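Motorsport Engineering, Unit 4: Stock Car Handling on Short Ovals
Instructor: Halvard Westerberg. Lab sections: Celeste Alarcón

4.1 Terms used in this unit

A car is tight when the front tires lose grip before the rears and it will not turn as far as the driver asks. It is loose when the rear tires lose grip first. Both conditions are stated by corner phase: entry, middle, exit. A report of "tight" with no phase attached is incomplete and will be marked that way in the lab log.

4.2 Cross weight

Cross weight is the right front plus left rear load, divided by total weight, given as a percentage. Measure it on level scales with the driver's weight in the seat, tires at race pressure and the sway bar disconnected. Raising cross weight on a left-turn track generally tightens the car.

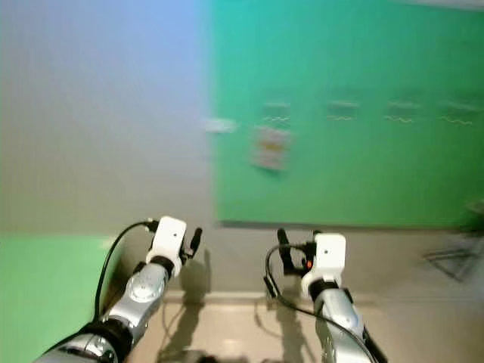
How does a jack bolt change cross weight if the car still weighs the same?
Turning the bolt down at one corner preloads that spring, which puts more load on that corner and the one diagonally opposite. The other diagonal gives up the same amount, and the total stays put. Left-side and rear percentages barely move.

4.3 Stagger

Stagger is the right rear circumference minus the left rear circumference. With a locked rear axle the larger right tire helps the car roll through a left turn. Too much stagger makes the car loose, most often on exit. Tires grow as they heat, so record pressure with every measurement. In the Nuststead data set, compare only sets measured at the same pressure.

4.4 Gearing

Final drive is picked from peak engine speed at the end of the straight. A shorter gear (higher number) gives more pull off the corner and raises peak engine speed. Check that the minimum in the middle of the corner stays inside the useful torque range. 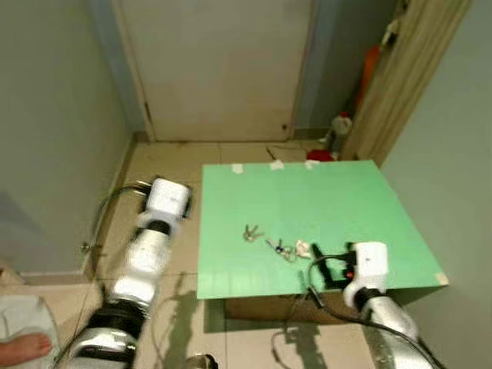 4.5 Lab preparation

Work in groups of 4. Read the February test notes by Aldana Ojeda before the lab. Change one setting per run and return to the baseline after each pair of runs. Worksheet 2 is due at the start of the session.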